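### 4.3 Ce que vaut un poste monté à la maison

Les partisans de la fabrication domestique avancent volontiers que le lieu importe peu, pourvu que l'outil soit le même. Nous n'en sommes pas convaincus. Le poste Plirlow a été installé en septembre dans une salle à manger, autour de pinces tenues à la main, avec l'idée d'entraîner ensuite le bras que Breathnach assemble dans son atelier partagé. Le bras, au moment où nous rédigeons, n'a toujours pas de poignet fiable.

Sur les 62 démonstrations enregistrées, 39 ont été conservées. Van den Broek et Daly (communication interne) y voient un rendement honorable. Le chiffre nous paraît surtout difficile à interpréter : le tri a été fait par la personne qui avait tenu les pinces, sans critère écrit. Mac Mathúna a repris les séquences rejetées et n'aurait pas écarté les mêmes. Tant que cette divergence n'est pas mesurée, parler de taux de réussite nous semble prématuré.

Le choix des objets appelle une réserve du même ordre. Un porte-clés à figurine (figure 5) réunit un petit corps, que deux doigts presque parallèles peuvent encadrer, et une chaînette métallique qui traîne sur le tissu. La saisie du corps ne dit rien de ce que fera la chaînette une fois l'objet soulevé, et le protocole ne prévoit aucune annotation de cette partie. La nappe rouge à plumes et à pivoines pose une autre question. Hennessy défend les fonds chargés au nom de la robustesse ; l'argument se tient si l'on fait varier le fond, or la même nappe a servi pendant toute la campagne. Un modèle peut très bien apprendre la nappe.

Reste le coût, invoqué dès qu'une objection devient gênante. Le budget publié par le projet ne compte ni les heures de réglage ni les pièces refaites, et compare le total obtenu au prix d'une cellule complète chez Cindari, qui rend un tout autre service. Nous avons demandé le détail des heures à Ó Ceallaigh, qui tient le journal de montage ; il s'arrête avant la première série d'enregistrements. Nous traitons donc les résultats de cette section comme des indications sur la faisabilité du recueil, et nous n'en tirons aucune conclusion sur les performances du futur bras.

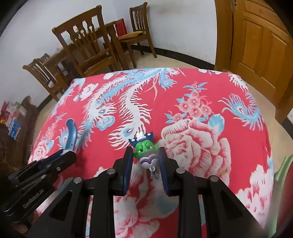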